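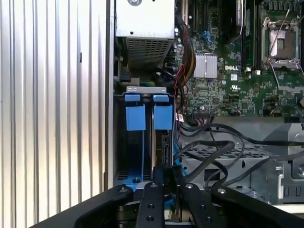 Opening up an old desktop: notes for the library talk
Speaker: Hakim Sembiring
26 September 2023

Start without the slide deck. Ask who has ever taken the side off a computer. Wait for hands. Then ask who wanted to and was told not to! That second group is who I wrote this for.

My own first one was a Ravex tower that my uncle had given up on. I was so nervous I lined up the screws on a tea towel in the order they came out, and I still do that. Hold up the tea towel.

The plan for the session: 20 minutes of me talking, then everybody gets to the tables and does it. Keep moving. If I start telling the Cultthorpe story before the break, someone please cough.

Before we touch anything

Unplug at the wall. Then hold the power button in for a few seconds. Say this twice, and do it in front of them on the demo machine. Wrist straps are in the gray tub; show how the clip goes on bare metal, not on paint.

The power supply stays shut. We look at it, we unplug things that come out of it, we can take the whole box out of the case. We never open the box itself. Be serious here, it's the one place I want the room quiet for a moment.

Finding your way around

Begin with the power supply, the silver box with the grille, and follow the cables out of it. I love doing this first, it's like following a river on a map. Red, black and yellow are the ones people will spot. On the usual desktop supply, yellow carries 12 volts, red carries 5, and black is ground. Warn them that big makers sometimes did their own thing with plugs and wiring, so a part that looks right may still not fit.

Next, the drive cage. Blue on the inside of a Dell case is your friend — it tends to mark the bits you're meant to pull, squeeze or slide. Let people have a go at the tabs with a finger and thumb. The squeeze takes less force than they expect, and the grin when a drive carrier slides free is the best part of my evening. (Mine too, the first time. I put it back and did it again.)

Go slowly with the thin data cables. Grip the plug, never the wire. If there's a metal clip, press it as you pull.

Memory

Good one for beginners. Push the clips at the ends outward and the module pops up. Hold it by the edges. Show the notch and how it has to line up with the bump in the slot. Putting it back needs a firm push, more than feels polite, and somebody always stops halfway. Go round and check every table.

The processor socket

Slow right down for this. A silver frame, a lever at the side, and when it's open and empty you can see what the chip sits on. Pass round the magnifiers. On sockets like these the pins are in the board and they're finer than hair, so eyes only. No fingers, no pens pointing, no blowing on it to get the dust off.

Question that usually comes up: can I put a faster chip in? Maybe! Same socket, right board, and a BIOS that knows about the chip. All three have to agree. Write the board's model number down before you shop for anything.

The finned heatsink out on the board is another nice thing to stop at. It isn't the processor cooler, and people mix the two up. A smaller one like this usually sits over the chipset, and the fins are there to give the heat more surface to leave from. Leave it where it is.

Reading the board

If there's time, do the treasure hunt. Ask them to find a maker's name, a safety mark, a connector with lots of colored wires and a row of bare pins. Then talk about what the pins might be for. Wrong guesses are very welcome, some of the wrong guesses are lovely.

BREAK, 10 minutes. Tea is at the back, away from the tables.

After the break

Cultthorpe story goes here. Keep it short: the machine that would not start, the whole afternoon I spent on it, the memory module that was sitting a hair too high in its slot.

Then hands on. Two people to a machine, one takes apart and one writes down, then swap. The labels and pencils came from Pasaribu, so thank them. Every cable gets a label before it comes off.

Leave enough time to put things back together. Last time I didn't and we went home with 17 screws in a mug.

Handout has the parts list, the cable colors and the opening hours for the repair table. Next full session is in January, sign-up sheet by the door.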